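Pistex
Home > Workshop > Blowers and dusters > Kellby 500

Kellby 500 Electric Air Duster
Stock no. 1098
In stock, ships from our Ballarat shed

I've been selling air dusters for a long while now and for most of that time what I sold was cans. Cartons and cartons of cans! People would come in for one, use half of it on a keyboard, shove it in a drawer and come back the next year for another. I did it myself. Then the Kellby turned up in January with a batch of other bits I'd ordered, I took it home for the weekend to try it out, and I did the computer, the back of the fridge, the bike chain, the window tracks and the inside of the toaster (take the toaster outside first, please). I haven't opened a can since.

So this is my page about the Kellby, and I've tried to put in the stuff people ring up and ask me.

What it is

It's a hand-held blower with a mains plug on it. No battery, no gas. The motor is 500 watts, which doesn't sound like a lot if you're used to leaf blowers, but all the air comes out through a nozzle you could cover with your thumb, and it will shift the grey felt that builds up on a heatsink without any trouble. There are 2 speeds. Low is for keyboards, camera bags, model railways and anything with small loose parts. High is for everything else, and you'll want to be outdoors, or at least in a room you don't mind dusting afterwards.

The body is a dark green plastic with a rubbery grip on the handle. It's a bit ugly. I've grown fond of it. The colour has the advantage that I can find it in the back of the ute.

What comes in the box

The blower itself, with the lead fixed on
Wide nozzle
Narrow nozzle
Soft brush nozzle
Bendy rubber hose, short
Famis foam filter, fitted, plus a spare
A folded sheet of instructions with very small print

The brush nozzle is the one I'd have paid extra for. You can tickle the dust loose and blow it away in the same go, and the bristles are soft enough that I've used it on the front of an old valve radio. The wide nozzle I hardly touch. It's good for a workbench, or for getting sawdust off a dog.

The bendy hose deserves a word too. It pushes on over the narrow nozzle and lets you get round corners, behind a car radiator grille or up under a sewing machine, where the solid nozzles won't go. Push it on hard. If you don't it'll shoot off across the room the moment you switch to high, and mine spent a fortnight under the freezer.

How loud is it

Loud. I won't pretend otherwise. It's about what you'd get from a hair dryer on low speed, and on high it's well past that, with a bit of a whine to it. I wear earmuffs for anything longer than a minute or so, and my cat leaves the building. If you live in a flat with thin walls, do your dusting at a civilised hour.

Using it on computers

This is what most people buy it for, so I'll go on a bit.

Shut the machine down, pull the plug out of the wall and take the side panel off. If you can lay the case down somewhere with a bit of air moving past, do, and stand so the dust goes away from you. Start on low. Work from the top to the bottom, and keep the nozzle a hand's width back from the boards until you've got a feel for it. Then go closer for the fins on the coolers, which is where the thick stuff lives.

Hold the fans still while you blow on them. A finger on the hub will do, or a wooden skewer through the blades. I know it's fun to make them spin (it really is) but they weren't made to go that fast and the bearings don't thank you for it.

Don't forget the power supply. You don't open it, ever, you just blow in through the grille from the outside and out comes a cloud. And have a go at the filter behind the front panel if your case has one. Plenty of people don't know theirs is there, and when I pulled mine off it looked like a piece of carpet.

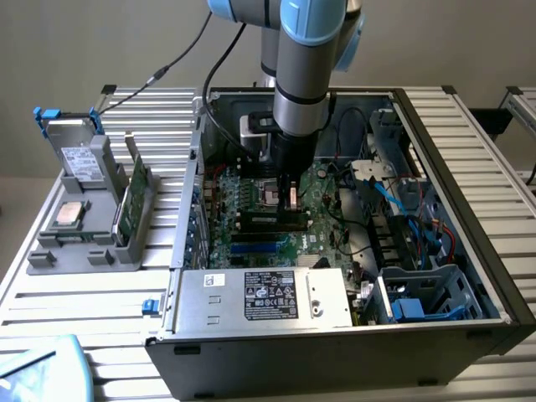
Can I use the Kellby to dry things?

It'll chase water out of cracks and corners quite well, and I do my bike with it after a wash, but the air only comes out a little warm, so give anything electrical a good long time to dry by itself before you switch it back on.

Looking after it

There's very little to do. The Famis foam sits behind a round cap at the back of the blower, and the cap comes off with a quarter turn. Wash the foam in warm soapy water, squeeze it out, leave it on the windowsill overnight and put it back. If you've been in the garage or anywhere near plaster dust, do it the same day. You've got the spare to use while the first one dries.

Don't run the thing without foam in it. Whatever it sucks in comes straight back out of the nozzle, at your computer.

Wipe the body with a damp cloth. Wind the lead up loosely, not tight around the handle, or it'll start to crack where it goes into the body. That was the weak spot on the older Kellby and they've put a longer rubber sleeve on it now, but be kind to it anyway.

Extra nozzles

Schumacher make a set of long thin nozzles that fit the Kellby with a small adaptor ring. I keep the set and the ring on the same shelf, so if you want both just say so in the notes when you order and I'll pop them in one bag. They're a snug fit, and a bit of talc helps the first time.

I should give a nod to Eckhard Hinrichs here, who mends typewriters and adding machines and who put me on to the Schumacher nozzles in the first place. He runs his Kellby on low all day long, and he cut one of the long nozzles down at an angle so he can get in under the type bars. I tried it and it's a terrific idea. Sharp knife, hot water, go slowly. You can't put it back once it's off, so maybe buy two!

Things I don't love

The switch is on the top and I bump it with my palm. You get used to it.

The lead could be longer. It's fine at a bench but in the garage I'm always on an extension.

The box is too small for the blower once you've taken it out. I have no idea how they got it in there. I keep mine in a calico bag.

Cans or a Kellby?

If you've got one laptop and you dust it every second Christmas, buy a can. I still stock them and they're cheap. If you've got a couple of desktop machines, or pets, or a workshop, or you sew, the blower will pay for itself before long, and you won't run out halfway through a job on a Sunday afternoon with a shop that's shut. It also doesn't go cold and spit at you if you tip it over, which always annoyed me about cans.

Warranty and returns

Kellby give you 12 months on the motor and the switch. Nozzles and foam aren't covered but I've got a tub of odd ones under the counter, so if you lose something or the dog eats it, ring me before you buy a whole new set. If you get the blower home and can't stand the noise, send it back clean and in its box (good luck with the box) and I'll refund you, less the postage.

Postage

Goes out by road. We pack most weekday afternoons. If you're out past the end of the mail run, leave a phone number and we'll sort something out. Pick-up from the shed is free, come round to the side door and give it a decent knock, I may have one of these running.

Page last updated June 2018

Also in Blowers and dusters
Canned air, single and carton
Rubber bulb blower, large
Famis replacement foam, pair
Schumacher long nozzle set
Adaptor ring for above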